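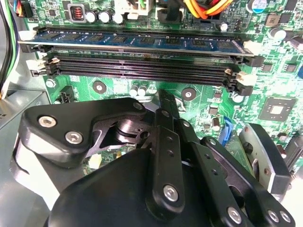
*One blue stick in, three slots to go.*

So the old Kirkegaard tower is open on the bench again. I swore in March 2020 that I was finished with it, and then my niece needed something to do her schoolwork on, and I've never been able to put a working computer out on the curb.

It came out of an office in Ultdale with a single stick of RAM and a green board full of dust. I spent the first evening with a paintbrush and a can of air (outside, on the step, please learn from my living room) and the colour came up lovely. I'm fond of these old green ones! The copper coil, the little row of capacitors along the top, that fistful of yellow, orange, red and black wires curling down into the power connector... new machines hide all of it.

Anyway, memory. The blue stick stays where it is, up in the top slot. I've got my eye on a pair from Sinby, the used parts place, and they want 17 dollars for the two, which I grumbled about and will pay. If you're doing this at home, look at the white latches before you push anything. They need to be swung outward first, both ends, and then you line up the notch and press until they click up by themselves. It takes more shove than you'd think. The first time I did it I stopped halfway, got nothing but beeps, and spent a whole Saturday's worth of swearing on a perfectly good stick.

My neighbour Kaj Kárason reckons I should throw the lot out and buy her one of those cheap Cavent laptops. He might be right, but he also still drives a car with a tape deck, so I'm not taking lectures.

Still on the list: a quieter fan, and something done about the green, white and black cables running down the side of the case. I have a bag of 100 zip ties and for once I intend to use them. The hard drive is another story and I'll save it for April, once the parcel's here. If anybody has a spare drive cage screw or 4, I'll trade you for jam.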